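The Drawer of Things That Came With Dinner

An inventory of the utensils you never bought and will apparently own forever

Every kitchen has one drawer that opens only three inches before something inside it stands up and objects. In my kitchen it is the second one down, left of the stove. To get in, you slide a hand through the gap, press flat whatever has risen, and pull. What has risen is usually a chopstick.

I did not set out to collect chopsticks. I own one good set, bought on purpose, which I use for noodles and for rescuing toast. The others came home in paper bags with the noodles from Cao, a narrow place with a steamed-up window where I have been ordering the same soup for 13 years. Cao gives chopsticks by the fistful. Order for one and you are supplied for a dinner party. I used to take this as generosity, and then one winter I began to suspect it was a comment on the size of the order.

A pair of chopsticks is a pair for exactly one meal. After that each stick goes its own way. I have plain ones, ones with a painted band, ones with a square end and ones so splintery they should be issued with tweezers. Putting any two together for supper is like dressing from a suitcase that belongs to someone taller.

Spoons are another matter. A plastic spoon from a takeout counter has a dignity problem, in that it was made to be thrown away and has survived. Mine go through the dishwasher on the top rack, where they flip over during the first minute and collect a small pond of gray water. I tip out the pond, dry the spoon with a dish towel and put it away as if it were silver. My grandmother had silver. She treated it worse.

This spring I decided to deal with the drawer, and for moral support I turned to the professionals. The household goods firm Rasteo sells a bamboo divider called the Prindar, which expands to fit your drawer and has slots for everything a sensible person would own. There is a slot for forks. There is a slot for knives, and a wide one for spatulas. I searched the leaflet for the slot marked "straws, assorted, origin unknown" and came away disappointed.

The Prindar cost $25 and fit beautifully. For one evening I had the kind of drawer people photograph. Then I noticed that the old contents were still sitting on the table in a heap, and that what I had organized was the forks, which had never given me any trouble.

So I started on the heap. The method I had read about says to pull out everything of one kind and look at it together. I recommend this only to the strong. Seen one at a time, a bamboo skewer is a handy thing to have in the house. Seen with its relatives, it looks like preparation for a siege. I bought a bag of skewers for a barbecue in June, used six, and have been finding the rest ever since. They get into everything. They slide under the divider, into the oven mitt and, on one memorable occasion, through it.

The cups were worse. I mean the tall plastic tumblers that come with an iced drink and feel too good to toss. They nest nicely if they all come from the same shop. Mine come from every shop between here and the Plorcombe ferry terminal, and each is a hair wider or narrower than the last, so the stack leans like a retired bell tower. I stand straws in one of them. I have also stood pens in one, and basil, which died.

What is a reasonable number of straws? I put this to several friends, all of whom said none and then, when pressed, admitted to a bundle behind the cereal. One keeps them for milkshakes and has not made a milkshake since the blender broke. Another uses them to hull strawberries, pushing the straw up from the bottom so the leaves pop off the top. I tried it. It works well, and it means I can no longer throw out the straws.

That is the trouble with the whole tribe. Each item has a trick attached. A chopstick stirs iced tea in a pitcher too deep for a spoon and frees the bread caught in the toaster (unplug it first). A skewer tests a cake. A plastic spoon gets the last of the mustard without scratching the jar, as though the jar had a future – and of course it does, it's going in the cabinet with the other jars.

I gave myself three rules in the end. Whatever is cracked goes. Whatever I can't name goes, which took care of a good many flat black strips and a clip I had been saving since the previous apartment. And whatever is left has to fit in one tall cup on the counter, standing up, where I have to look at it.

The cup held for most of a month. I got quite smug about it. I moved the oven mitt into the empty space in the drawer and opened and shut it a few times for the pleasure of hearing nothing catch. Then I had a cold, and ordered the soup four nights out of seven, and on the last night the bag held enough cutlery for a rowing team. I put the lot on the table and went to bed. 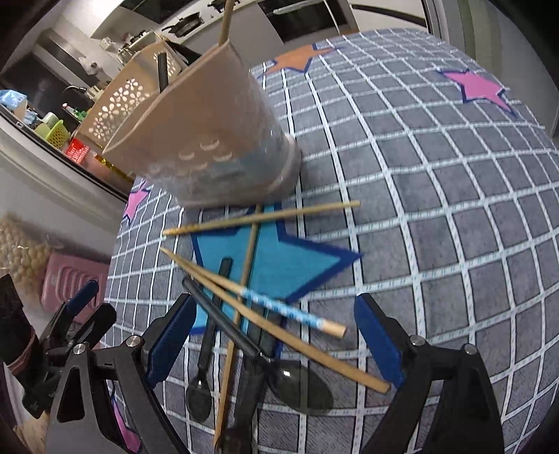

I have since called Cao and asked them to leave the utensils out. They were very gracious about it. The next order arrived with no chopsticks at all, a fact I discovered on a park bench 802 steps from my front door, according to my phone, with a quart of noodles in my lap. I walked home and took two from the cup. They didn't match, and one was longer, and the soup was fine.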